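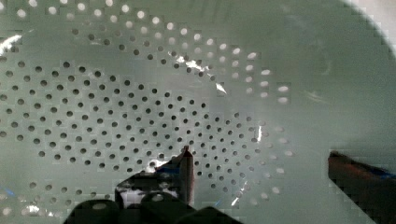
Fresh cheese kit from Somby, the beginner one. Had it since September and have made ricotta more often than I'd like to admit, paneer twice, the "farmhouse soft" once. Short version: buy it for the cloth and the thermometer, ignore most of the booklet. The kit has no strainer of its own, so you need a colander, and a plain plastic one with small round holes in rings does the job fine under cloth. Don't go shopping for a special one. The booklet pushes the Grikside draining basket pretty hard and I never felt the lack of it.

What's in the box: cheesecloth, citric acid, cheese salt, dial thermometer with a pot clip, a mold, the booklet. No rennet in this version. Fine for ricotta and paneer, you don't need it.

## The cloth

Best thing in there. Tight weave, hemmed on all sides, big enough to hang over the rim and still gather up into a bundle. The stuff from the grocery store is basically gauze and you end up folding it over and over and still lose curd. This one I used single layer. Rinse it in cold water first, *then* hot, or the milk sets in the weave. Booklet says hot straight away. Wrong. I did that the first time and spent the evening picking at it with a toothbrush.

No fraying so far. It did shrink a little.

## The thermometer

Reads true at boiling, I checked. Slow though. For ricotta you want to take the milk off at 200 and the needle lags, so I pull the pot slightly early and let it catch up. The clip is too tight for my heavy pot and too loose for the thin one — bend it with pliers and it's OK. The numbers are printed big, which I liked with steamed-up glasses.

## Yield

Booklet promises 225 g of paneer from the small batch. I got 206 g, pressed overnight, and it was good paneer, squeaky, held up in the pan. Second go came out crumbly, my fault, let it sit too long before pressing. Double batch of ricotta with whole milk gave me 623 g and that was drained on the wet side, the way I like it for toast.
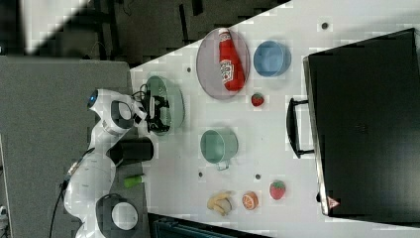
*Pale green oval dish, white table.*

Drain time is where the booklet falls apart. It says "until done." Thanks. My times: short drain for lasagna, half an hour for spreading, a couple hours for anything you want to slice. Keep the whey, it's good in bread dough and it's great for cooking rice (salt less).

## The mold

Skip it. Too shallow, flimsy lid, and the follower sticks on one side so the cheese comes out slanted. I press mine between two plates with a can of tomatos on top. Dace Kairys at the Flillwood market, who sells me my milk, uses a bread pan and says the same. 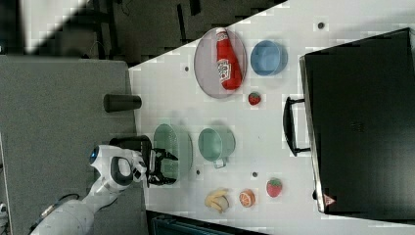
**Siiri Org**, kitchen gear reviewer

## Milk, quickly

Matters more than anything in the box. Ultra-pasteurized just doesn't set properly, you get a sad grainy soup. Regular pasteurized, whole, freshest date you can find. The booklet mentions this on the second to last page, in a gray box, after all the recipes. Should be on the cover.

Citric acid packet is generous. I still have half. Dissolve it all the way in cool water before it goes near the milk, undissolved bits give you sour spots. Stir gently, then stop stirring. Hardest part for me.

## Price and where

Got mine at Pritchard, Tuesday afternoon, last one on the shelf and the box was dented. They do sell the cloth seperately and if you already own a thermometer, get just that. Refill packs are overpriced, citric acid from the canning aisle is the same stuff.

**Good:** cloth, readable dial, plenty of acid.

**Bad:** mold, clip, booklet order, rinse advice that will ruin your evening.

Four out of five for the cloth. Two for the mold. Call it three and a half overall. Farmhouse soft was bland, by the way, needs garlic and a lot more salt than they say. Trying it with chives next.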